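Nellano Weighted Lap Pad for Children

A lap pad for children who find it hard to sit through meals, story time, homework or long car journeys. It rests across the thighs and gives a steady, even pressure. Many parents and teaching assistants bring one out when a child is starting to get worked up, and some children learn to fetch it themselves.

The pad is filled with glass beads sewn into small pockets, so the weight stays spread out when it is folded or picked up by one corner. The outer cover is brushed cotton on one side and ribbed cotton on the other. The cover comes off with a zip, which tucks into a fabric garage at the end so that small fingers leave it alone.

Available weights: 1 kg and 2 kg. Choose the lighter pad for most children under seven. If your child sees an occupational therapist, ask them which weight to use before ordering.

Washing

Take the inner pad out first. The cover can go in the machine at 30 degrees with T-shirts and other everyday cottons of a similar colour. Reshape it while damp and dry it flat. Do not tumble dry. The inner pad should be wiped with a damp cloth and left to air.

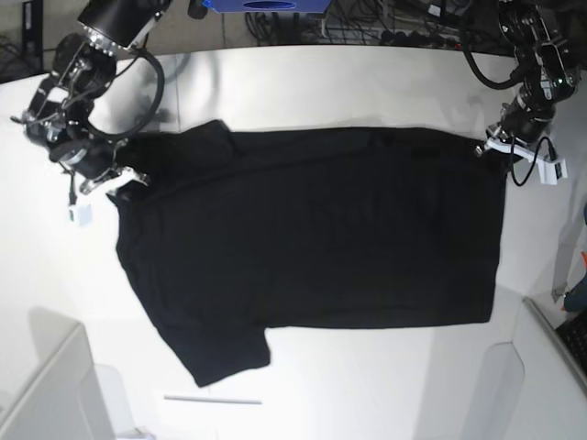

Black T-shirt laid flat on a white table.

Using the pad

Let the child try it for a few minutes when they are calm. Keep it on the lap only, never over the face, neck or chest, and do not use it in a cot or for sleep. The child must be able to push it off without help. It is not suitable for children under three, and it should not be used as a punishment or to keep a child in a chair.

Colours: slate, moss, plain navy. The Drumer print is out of stock until October.

Goes with

Haldane Feelings Cards, a boxed set with a stand
Cundeck Floor Cushion, washable cover, same three colours
Spare cover for lap pad, 1 kg or 2 kg

Delivery and returns

Orders placed before 2 pm are packed the same day. Unused pads can be returned in the original bag. Spare covers can be exchanged for another colour if they have not been washed. Schools and nurseries can order on account; please use the trade form and give the delivery entrance.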